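Why Do Floors Get So Mucky?

Floors have one job, lying down, and they still manage to look tired by teatime. Every shoe that comes indoors brings a bit of outdoors with it. Mats are meant to catch the grit before it gets any further. The ribs on a rubber mat work like lots of tiny ditches, and crumbs of dirt drop in and stay put.

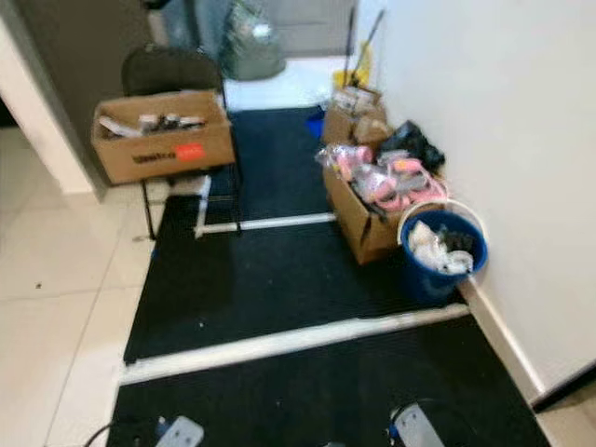

Black mats with white edging, laid along the corridor.

Black is a sneaky colour for a mat. It hides mud very well and shows up every scrap of pale fluff. White tiles do the reverse, so whichever you choose, something will tell on you.

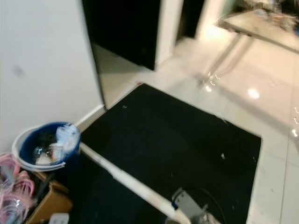

What Is Dust, Anyway?

Bits of fabric, soil, hair and, sorry, you. Your skin drops tiny flakes all day long. Dust floats about and then settles on anything flat, and tables are very flat. A crowded table is harder to wipe, so people wipe the empty part and call it done.
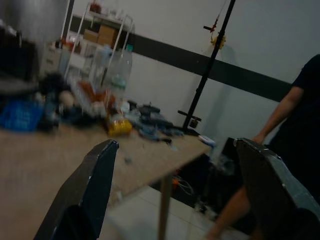

The far half of the table is taken. The near half could be wiped in seconds.

Start high and finish low. If you sweep first and dust the table second, you get to sweep again, which is good exercise but poor planning.

Tiles are smooth, so a broom slides over them easily. The lines between them are called grout, and they can be a little lower than the tiles.
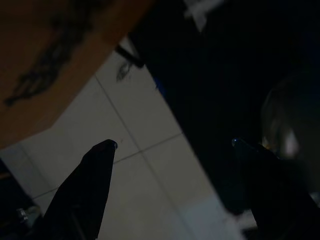 Dirt likes low places. Run an old toothbrush along a grout line for 20 strokes and look at the bristles. Then please don't put it back in the bathroom mug.

Comments (3)

Vũ class, Grarville: We did 45 strokes. The brush is now brown.

Þröstur Østergaard: My son read this aloud and then swept nothing.

Plondon Gran: Is it true about the skin? I was eating.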